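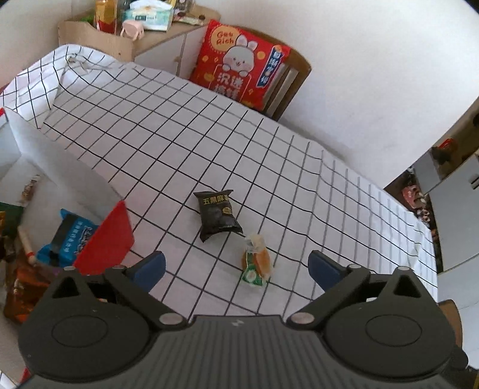
Filed under: Automation > Teaching by Demonstration > Getting Started

Showing a robot how to pick up a snack sounds like a job for an afternoon. I set aside an afternoon once. By the end of it I had a folder of recordings in which a gripper wandered over a tablecloth like a guest looking for the good cookies.

What follows is the routine I use now, with a hand-held gripper and the Cluveo recorder. Any similar setup will do.

Step 1. Decide what one demonstration is. Mine starts with the fingers open and clear of everything, and ends with the fingers open and clear of everything. In between, one item gets picked up and put down somewhere else. Write this on paper before you start. By the thirtieth run you will have opinions about it, and they will be bad ones.

Step 2. Lay out the table. Leave enough room between items for a finger pad on either side, at least for the first batch. Crowded layouts come later, when you feel you deserve them. A plain grid cloth is fine, and so is a bit of clutter at the edges.

Step 3. Start the recording, then hold still for 2 seconds. Prata, the program I use for trimming, looks for that pause. Skip it and you'll be trimming by hand, which I can recommend to anyone with a grudge against their own evenings.

Step 4. Approach slowly and in one movement. Pick your line, go down it, and don't hover. If you dither over a packet, the robot will learn to dither, and it will do so with great dedication.

Step 5. Close on the food, not on the loose film. Crinkly wrappers are all corners and air, and a pinch of plastic makes a poor handle. Squeeze until the item is held, then stop squeezing.
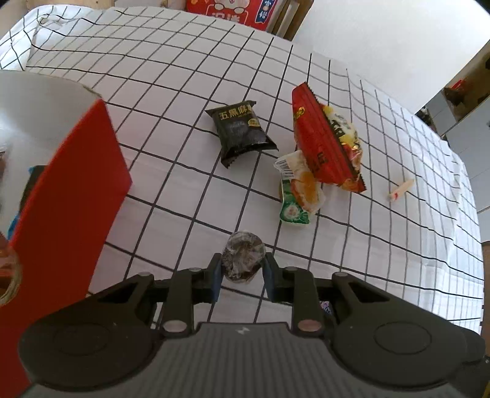 How many demonstrations do I need for one task?

Around 83 got me a usable first result on a single item in an uncluttered layout. Mixed packets took a good deal more, so start with one kind and add the others in batches.

Step 6. Lift straight up, carry, lower, open, back away. Open the fingers all the way before you move off, or the wrapper may come along for the ride.

Step 7. Move things. After every run, shift the target and turn it a little. Change the neighbors too.

Step 8. Throw out the bad takes the same day. Drops go in a separate folder called "drops." Mine used to be called "misc," and I trained on it.

Posted Thursday, July 6, 2023, by Orvokki Peltonen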